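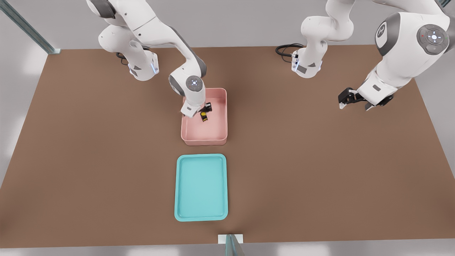
# How to test a "chore-ready" robot claim at your own bench

Every few months a supplier tells me that two arms on a table can now take over the sorting, packing and tidying. I run a small repair and refurb shop, so I'd like it to be true. I've sat through the Clutetti pitch and the Parisi pitch, and I now ask for the same test each time. You can run it in an afternoon.

Last updated 04/05/2022.

## What you need

- a shallow bin
- a flat tray with a raised rim
- one small, blocky part you handle every day
- a clock, paper and a pencil

Pick a dull job. Moving a part from a bin to a tray is about as plain as work gets, and a new starter has it in a minute.

## Step 1: Ask whether you're looking at a simulation

Demos are often rendered. A simulated part has whatever weight and grip somebody typed in, and the lighting is as kind as you like. I don't mind simulation for planning a layout, but it tells me little about greasy parts. Write "simulated" or "real" at the top of the sheet and keep the two piles apart.

Lonholm sent me a success figure of 3,257 moves without a drop. Every one was simulated. On the real bench I asked for 30 and we stopped early.

## Step 2: Run it clean

Put the part in the middle of the bin and let the machine do its best. Time from the start signal to the part sitting flat on the tray. Do this 30 times. Don't let anyone reset the part by hand without marking it down — a nudge from a helpful engineer is a failure.

## Step 3: Make it ordinary

Now change one thing at a time:

1. Push the part hard into a corner, where two fingers have little room beside the wall.
2. Turn it on its side.
3. Move the tray a hand's width.
4. Drop in a second part so they touch.
5. Switch off the overhead light.

Most of the trouble shows up at number 1. Sloping bin walls make it worse, as the gripper tends to meet the wall before it meets the part.

## Step 4: Watch the second arm

If there are 2 arms, note how long each one spends doing nothing. You're paying for both. A second arm earns its place when it holds a bag open or steadies a lid, so ask to see that.

## Step 5: Do the sums

Take the good moves per hour, minus the time a person spent fetching dropped parts. Compare it with your own staff on the same bin. Our target was 800 good moves in a shift. The Ririer cell didn't reach it, though it was the only one I'd let back in the building.

I'll repeat the test in August with the same bin and the same part. If you try it, keep the failure notes as well as the totals — "dropped" and "never found it" need different fixes.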